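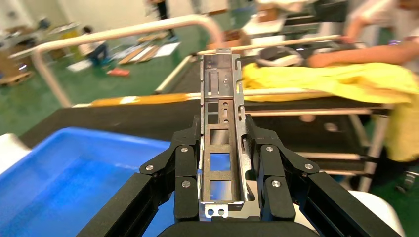 Quang Khúc wrote to ask whether the Sasonano ticketing service could cope with a seated dinner as well as a standing reception, and whether the charges were fair to a small charity. Both questions are taken up in this review, which follows a season's use of the service by the events office at Prorkstead.

The office adopted Sasonano in February, in advance of the annual benefit evening. Until then, bookings had been taken by telephone and entered on a shared spreadsheet. The evening consists of a drinks reception, a dinner with a short programme of awards, and dancing until midnight. Guests may attend all of it or join after dinner at a lower price, and a good number of places are given to honorees and their families without charge. Any ticketing service must therefore handle several kinds of guest at once.

Setting up

The event page was prepared in a single afternoon. Ticket types are entered one by one, each with its own price, limit and closing time. The wording on the confirmation message can be changed freely, but the wording on the payment page cannot, and it refers throughout to "your order". Several of our older supporters found this cold. We would ask Sasonano to allow the word "donation" where a gift is added to the price of a ticket.

Seating

The seating plan is the strongest part of the service. Tables are drawn on a simple grid and guests are moved between them by name. The dinner was planned for 137 guests, and dietary requests travelled with each guest when a table was changed. One fault should be recorded. Where a host books a whole table and leaves the names blank, the plan treats the places as unsold until the names are supplied. We came close to selling 2 of them twice. The help desk replied the same day and advised us to enter temporary names, which solved the matter.

At the door

Check-in is done on a telephone or tablet. Nearly 80 guests arrived in the first part of the reception and the queue moved steadily. Guests who had printed their tickets were admitted as quickly as those who had not. The after-dinner list opened at 9 pm as set, although the change is not announced on the screen and our door staff had to refresh the page by hand.

Charges

Sasonano takes a percentage of each paid ticket and makes no charge for free ones. For an event with many honorary guests this is a clear advantage. Leltance, which we tried for a smaller lecture, charges a fixed yearly sum covering up to 1,000 tickets and would suit an organisation with a fuller calendar. The Trịnh package offers better reports for gift acknowledgement - a real consideration in the weeks after a benefit - but has no seating plan at all.

Recommendation

The service is recommended for organisations holding one or two large evenings a year, and for seated dinners in particular. Those who depend on detailed donor records should export the guest list soon after the event and keep it in their own system. Prorkstead will use Sasonano again for the coming benefit, with table hosts asked to supply names at the time of booking.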